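Robot Learning Lab, Handout 4: Gathering Demonstrations
Notes by Bernadette Masson, revised 4th July

Last time we looked at what the policy does with its training set. Now we get to the part I like best, which is making the training set! A lot of people come into this course thinking the model is the interesting bit and the recording is a chore. I hope a few afternoons at the bench will change your mind. Every habit you have as an operator ends up in the data, good or bad, and the network will copy it faithfully.

Some words first

An episode is one attempt at one task, from the moment you press record to the moment you press stop. A demonstration is an episode we decide to keep. An observation is what the robot had to go on at a given instant: its joint positions, how wide the gripper is open, and the wrist view. The action is what you told it to do next. Learning from demonstrations (you will also see "behavior cloning" in the readings) means fitting a function from observations to actions, and that's really all it means at this stage.

Keep the word "observation" in mind when you drive. If you look around the gripper with your own eyes, and use something the wrist view doesn't show, you have made a decision the policy can't learn. It gets the action without the reason for it. So drive from the screen. It feels clumsy for the first 18 episodes or so of anybody's life, and then it gets fun.

What to vary, and what to leave alone

Vary the start. Begin with the arm a little left, a little right, higher, lower, slightly turned. Vary the position and angle of whatever you are working on. Leave alone the camera mount, the recording rate and the name of the task. If you have to touch the camera mount, stop, tell whoever is on the bench with you, and start a new session folder.

Clutter is good for us. A desktop computer with its cables in loops gives the policy plenty of edges and colors to be confused by, and a plain gray board gives it the opposite problem, with very little to hold on to. We want both kinds in the Skostura set.
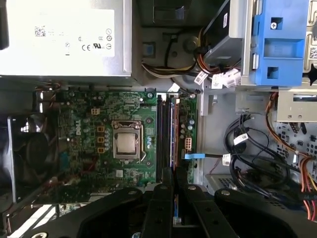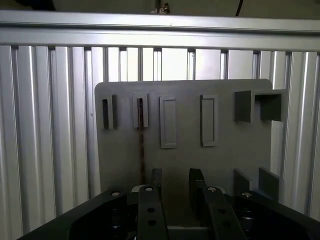

Wrist views: the open Dell desktop, then the gray board on the ribbed aluminum.

How to drive

Approach, pause, act, pause, leave. The pauses should be short, but they should be there. They give us clean places to split an episode later, and they keep you from drifting sideways while you close the fingers.

Go at a steady speed. Fast in open space and slow near contact is fine, as long as you do it the same way each time. What hurts is dithering: hovering over a part for several seconds while you make up your mind. The policy learns to hover too, and since hovering looks the same from one moment to the next, it may never learn to stop. If you catch yourself doing it, end the episode and begin again.

Mistakes you recover from are wonderful, please keep them! Say you miss a grasp, back off, line up again and get it. That episode shows the policy a way out of a bad spot, and a set made only of perfect runs has none of those. Tag it "recovered" and carry on. Mistakes you don't recover from get tagged "failed". We store them separately, so don't delete them.

Labels

Write the task as a short plain instruction, the way you would say it to a friend. "Pick up the rod" is good. "Task B second version" will mean nothing to you in April. Use the same noun for the same thing every time. Last year's Girkis set had one connector under 4 different names, and Raphaël Guillot spent far too long merging them.

Checking your work

After each session, replay 3 episodes in Sillodik, chosen at random, at normal speed. Look for dropped frames, a gripper signal that lags behind the picture, and a start pose that never changes. Then look at the plot of all start poses together. You want a cloud. A tight dot means you got comfortable.

How many is enough? It depends on the task, and I'd love for you to find out yourselves. The Văn set has 433 kept demonstrations. For the exercise, train on a quarter of it, then half, then all of it, and plot success against set size. Bring the plot to the next lab.

Before next time

Book your bench slot with your partner. Read the first half of the Girkis notes, especially the section on split points. Write down one task you would like to teach the arm, with the instruction as you would label it and three things you would vary between episodes. Odd ideas are welcome.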